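Zweite Staffel von Urnuneck, erster Eindruck

2. März 2021

Seit gestern ist die zweite Staffel von Urnuneck komplett abrufbar, 8 Folgen, und ich habe bisher sechs davon gesehen. Die erste Staffel mochte ich, auch wenn sie in der Mitte durchhing. Diesmal geht es schneller los. Der Streit um das Hotel Longo ist schon in der ersten Folge da, und die Schwester darf endlich mehr machen als am Fenster stehen.

Weniger gut finde ich die Musik. Zanel haben wieder das Titellied geschrieben, und es läuft gefühlt in jeder zweiten Szene. Auf dem Album vom September klang es besser – da war noch kein Streichorchester drunter.

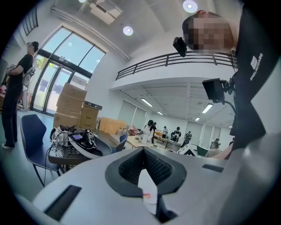 Film- und Serienclub Platex

Die Kostüme sind dagegen ein Fortschritt. Der grüne Mantel aus Folge 2 wird vermutlich im Herbst überall hängen. Ich habe einen ähnlichen für 200 Euro gefunden und nicht gekauft.

Zum Ende kann ich noch nichts sagen. In den Kommentaren bitte keine Hinweise auf die letzten beiden Folgen, ich lösche die sonst. Wer die erste Staffel nicht kennt, sollte dort anfangen. Die Rückblenden erklären wenig, und der Prozess kommt nur in einem Nebensatz vor.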